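Shape blocks, second attempt

September 19, 2018

The first set of blocks I printed was back in May, for my sister's youngest, and they were too small. I'd scaled them to fit the bed of the old printer so I could run the lot overnight, and when they came off they looked fine until I thought about a toddler's mouth. They went in a drawer. My sister was polite about it.

So I started over. The new ones are big enough that I can't close my hand right around the cylinder, and I did them one or two at a time on the Dakeo, which is slow but hasn't let me down yet. The filament is the plain PLA from Nseir. I bought four colours: red, green, yellow and blue. I wanted orange as well but the shop in Patdale was out of it and I wasn't going to pay shipping on a single spool.

Total print time came to 46 hours, spread over 13 evenings and a couple of rainy afternoons. That includes the failures. One cylinder let go of the bed halfway up and I came downstairs to a bird's nest. One heart had a seam down the lobe that caught my thumbnail, and I binned that too.
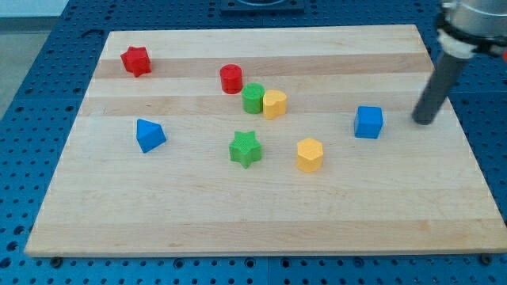 Top surfaces took me longer to sort out than anything else. My slicer's default gives a smooth lid with parallel lines, and on the first set that meant every small scratch showed up. I tried ironing, which looked good on yellow and terrible on blue. In the end I went the other way and left some texture on them. You can see the crosshatching on the end of the red cylinder, and the green star has the same thing across its flat top. It feels a bit like the grip on a jar lid, and I think small hands will do better with it.

The stars gave me some trouble of their own. My first drawing had points sharp enough to hurt if you knelt on one, so I put a 2 mm radius on every tip and printed a test slice before committing to the full height. The radius doesn't change the look much. I'd do the same on the corners of the triangles if I were starting again, but they're blunt enough after a few passes with 240 grit.

I didn't paint or seal anything. Layer lines hold onto grime, and I expect these will be dropped in porridge sooner or later, so they'll get a wipe with warm soapy water and that's all. Not the dishwasher — PLA goes soft well before the end of a hot cycle. I lost a perfectly good measuring scoop that way.

The next job is the box. I want a lid with cut-outs to match, and I've got a length of pine left from the Sotham shelves that should be wide enough if I'm careful with the knots. The round and triangular holes are easy. The heart I'll drill at the lobes and finish with the coping saw, and the stars will be a lot of filing. I'm planning on a 1 mm gap all the way around, maybe slightly more for the stars, because getting a star lined up is hard enough without it binding.

If the pine splits I'll use ply. I've put the files for the blocks in the usual folder with the radius already added. Scale them up if you like, but please don't scale them down.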